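Cleswood Opens Expanded Tableware Library in Plollurbridge

Members can now borrow glasses, plates and serving pieces for up to five nights at no charge

PLOLLURBRIDGE — March 24, 2022 — Cleswood, the nonprofit lending organization, today announced the opening of its expanded tableware library on Falcão Street. The new space brings the full collection under one roof for the first time and gives residents a single place to reserve, pick up and return items for family gatherings, school events and neighborhood meals.

The collection now holds 3000 pieces, including 1496 drinking glasses. Members may borrow any combination of items for up to five nights. Membership is free to anyone who lives or works in the town, and 531 households have already signed up through the early enrollment period that began in November.

"People want to host, and they should not have to buy forty glasses to do it," said Elaine Holanda, executive director of Cleswood. "A set that goes out for a christening one week can be on the table at a retirement dinner the next. We are very pleased to have the room to do this properly."

The expansion was paid for in part by a grant from Zivevow, a regional housewares distributor, which also donated shelving and padded carrying crates. Under the agreement, Zivevow will replace broken glassware at cost for the next two years. 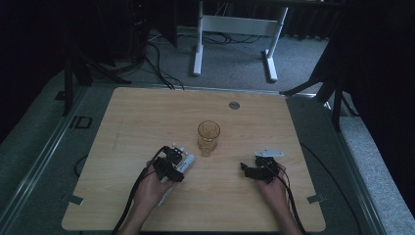
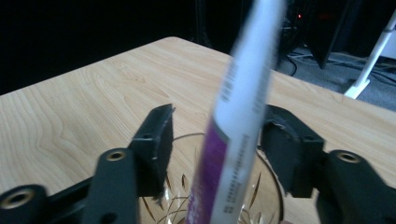
Borrowing and Returns

Reservations may be made online or at the front desk. Large orders — anything above six crates — require one week's notice. Items should be rinsed before they are returned, but full washing is done on site. Members are not charged for a first breakage. After that, a small replacement fee applies.

"The amber and green tumblers are always the first to go," said Jianhua Pan, collections manager. "We have asked our suppliers for more of both, and we expect to add them before the summer wedding season."

The library is open weekday afternoons and Saturday mornings. Printed catalogs are available at the front desk and at the Plollurbridge public library.

About Cleswood

Cleswood lends household goods to residents of Plollurbridge and the surrounding townships. Its other collections include folding furniture, garden tools and sewing machines.

Media inquiries may be directed to the Cleswood communications office.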